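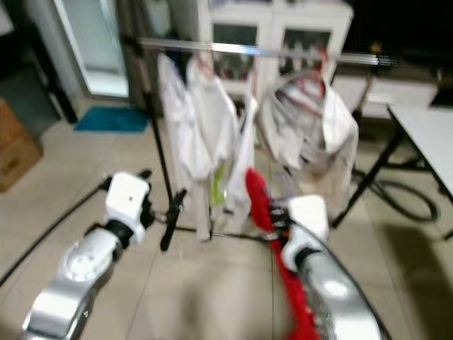 The clothes rack, also called a garment rack, clothes rail or hanging rail, is a piece of furniture made for hanging clothes in the open. In its plainest form it is a bar held up off the floor by a frame, and people have found a surprising number of ways to improve on that, or at least to change it. Clothes racks are used in bedrooms, laundry rooms, shops, theaters, churches, school halls and just about anywhere else that coats and dresses pile up faster than closets can be built for them.

The word "rack" is an old one and has been used for all sorts of frames that hold things, from hay to plates to hats. In American homes the term covers two different pieces of furniture that are often confused. One is the hanging rack, where garments go on hangers. The other is the drying rack, where damp laundry is draped over bars or slats. Many families own both, and a good many own one and use it as the other, with mixed results for the shirts.

History

For a very long time, most people had so few clothes that a row of pegs on the wall was all they needed, and what didn't go on a peg was folded and laid in a chest. The chest was the proper place for anything of value, and it kept out dust, light and (with luck and a few dried herbs) moths. Hanging a garment in the open was something you did overnight, or while you waited for the mud to dry enough to be brushed off.

A household list from the fictional-sounding but quite ordinary farming village of Paewai, often quoted by local writers, mentions "a barre for the cloaks" beside the kitchen hearth. The list is dated 1588, although Glenys Henare, who has written the fullest account of the village, thinks the line about the bar was added by a later hand. Either way, the bar was fixed between two beams and could not be moved, so it is probably better thought of as a cousin of the rack than as its ancestor.

The free-standing rack became common once clothes began to be made and sold in quantity. Workshops needed somewhere to keep half-finished coats off the floor, and shopkeepers found that customers liked to look through garments for themselves. The spread of the shoulder-shaped hanger helped enormously. Before that, a bar was only good for draping, and draped clothes take up a great deal of room and pick up a crease right across the middle. With hangers, a whole winter's stock could be lined up along a single length of pipe, and moved to the back of the shop when spring came.

Wheels came along for the same reason. Anyone who has carried a heavy armful of wool coats up a hallway — and then gone back for the second armful — will understand why. The rolling rack soon became a familiar sight on the sidewalks of garment districts, where it was pushed from workroom to showroom in all kinds of weather.

Types

The single-rail rack has one bar, usually at about shoulder height, and is the kind most often bought for bedrooms and guest rooms. It is light, cheap and easy to put together, and it has a tendency to lean when everything heavy is hung at one end.

The double-rail rack has 2 bars, set side by side or one above the other. The stacked kind suits shirts and children's clothes but is no use for long dresses, which trail over the lower bar and collect whatever is on the floor beneath.

The Z-rack takes its name from the shape of its base as seen from overhead. The slanted base lets empty racks nest into one another like shopping carts, and for this reason it is the favorite of theaters and rental firms, who may need a great many racks one week and none at all the next.

The tripod or tree rack has a center post with arms, and is really a coat stand that has grown a little. Folding racks collapse flat for storage under a bed or behind a door. Ceiling racks, raised and lowered with a cord and pulley, are mostly used for drying and are much loved in older kitchens, where the warm air near the ceiling does the work for free.

Materials and construction

Metal tube is the most common material today, with wood a close second for racks meant to be seen. Steel is strong and does not bend easily under winter coats, while aluminum is lighter and does not rust. Wooden racks are quieter, in the sense that hangers don't screech along them, but they need to be smooth and well sealed or they will snag fine knits.

The weak points of nearly every rack are its joints. Racks that screw together work loose over time as they are rolled and bumped, and a quick turn with a wrench every so often will add years to their lives. A wide base matters more than a heavy one. Casters with locks are helpful on hard, smooth floors, where a rack can wander off when a garment is pulled from it.

Use in theaters

In the theater the rack is a working tool, and it has a whole set of customs around it. Costumes are hung in the order they will be worn, with the first act nearest the stage, and each performer's section is marked off with a labeled divider. Quick-change racks are kept in the wings and are stripped down to only what is needed that night.

The wardrobe of the Wurkusier playhouse, which holds 3178 costumes, is kept almost entirely on open racks. Adanech Habte, its longtime wardrobe keeper, set down her method in a small handbook that is still passed around among costume students. She advised turning every hanger hook the same way, so that in a fire the clothes could be lifted off by the armful, and she was firm that beaded gowns should never hang at all but lie flat in a drawer.

Care of clothes on open racks

Clothes kept in the open need a little more looking after than clothes behind a door. Sunlight fades the shoulders first, so it is best to keep a rack away from a bright window or to drop a cotton sheet over it. Dust settles in the same place, and a soft brush once in a while will take care of it. Sweaters stretch on hangers and are happier folded on a shelf. Leave a bit of air between garments if you can, especially in damp rooms.

See also

Clothes hanger
Coat stand
Drying rack
Wardrobe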